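Plarkholm opens its doors at Brullby for an afternoon of robots, questions and a good deal of tea

BRULLBY, April – Plarkholm, the maker of handling robots for kitchens, canteens and care homes, welcomed its neighbours into the Brullby workshop this month for the first open day in the company's history, and we are very glad to say that the neighbours came. The doors were due to open at one o'clock. By ten to one the queue had reached the bicycle racks, so we let everybody in early and hoped that the demonstration team had finished their sandwiches.

In all, 200 visitors passed through before we closed up at half past five. There were families from the streets behind the works, students from the college, people who run kitchens for a living, and a fair few who told us at the door that they had walked past the building for years and had always wondered what went on inside it. We had wondered, for our part, whether anyone would want to spend a spring afternoon looking at robots that put crockery away. It was lovely to be wrong about that.

The afternoon was built around the Ostunia bench, where our newest arm is learning to handle the ordinary things that people drink from and eat off. Ostunia is the name of the whole system, which is to say the arm, the gripper on the end of it and the software that decides where the gripper ought to go. A great deal of our work over the past year has gone into that last part, and it was a treat to show it to people who didn't already know how it was meant to turn out.

Demonstrations ran every 30 minutes, each one starting with a short talk and then moving on to the bench itself. We kept the talks brief on purpose, having sat through some long ones ourselves over the years, and left the rest of each session for questions. Visitors could stand at the rail and follow the arm directly, or watch the view from the small camera at its wrist, which many of the younger guests preferred because it let them see what the gripper sees.
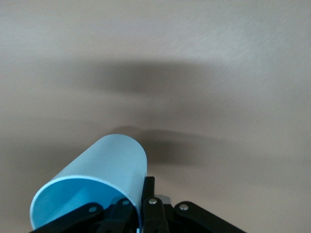 A light plastic cup sounds like the easiest thing in the world to pick up, and for a person it is. You reach out, your fingers close just enough, and you have usually thought of something else before the cup has left the table. A machine has to be taught each part of that. If it squeezes too firmly the wall of the cup gives way, and if it holds too gently the cup slides round as soon as the arm begins to turn. Cups also have a way of ending up on their sides, or upside down, or leaning against one another, and a robot which can only manage the ones standing up straight is not going to be much help in a busy canteen.

Our visitors grasped this very quickly, and their questions were excellent. Could it manage a cup with a handle? (Yes, though it takes longer to make up its mind.) Could it wash up as well? (No, and we do get asked.) What happens if you move the cup while it is reaching? (It stops, looks again and has another go, and we were made to prove this many, many times.) One group wanted to know whether the arm ever gets bored, and we had to admit that we do not have a test for that.

There was plenty going on away from the bench too. In the assembly room, 7 of our engineers set out grippers at various stages of building so that visitors could open and close the linkages by hand and feel how the movement passes from one joint to the next. A table of early attempts went down particularly well. We had been a little shy about putting those on show, as some of them are not very handsome, but people were fascinated to see how the shape had changed, and several of the kitchen managers stayed there for most of an hour swapping stories with the team about what really gets dropped during a lunch service.

Those conversations were every bit as useful to us as the demonstrations were, we hope, to our guests. We came away with pages of notes on stacking, on trays, on the awkward lids that come with some children's beakers, and on how much noise a machine can reasonably make in a dining room where people are trying to have a chat. A number of these points have already gone on to the wall in the design office, and we expect to come back to them all through the summer.

We are especially grateful to the Abubakar Bakery, two doors along from us, which supplied 500 buns for the day and then sent a further tray over when it became clear that the first lot would not last until closing time. Thanks are due as well to everybody at Brullby who parked elsewhere for the afternoon and left the yard clear for pushchairs and wheelchairs.

Plarkholm intends to hold another open day in the autumn, when we hope to show the Ostunia system working with plates and bowls as well as cups. There will be more seating next time, and we shall put up better signs for the toilets, which was far and away the most common suggestion on the comment cards. School and college groups who would like to visit before then are very welcome to get in touch, and so are catering teams who would like to bring along their own crockery and see how the arm gets on with it.

About Plarkholm

Plarkholm designs and builds robots for handling everyday objects in shared kitchens, canteens and care homes. The company's workshop and offices are at Brullby, where all of its arms and grippers are assembled and tested.

Enquiries about visits, group bookings and the autumn open day should be addressed to the press and visits desk at Plarkholm, Brullby.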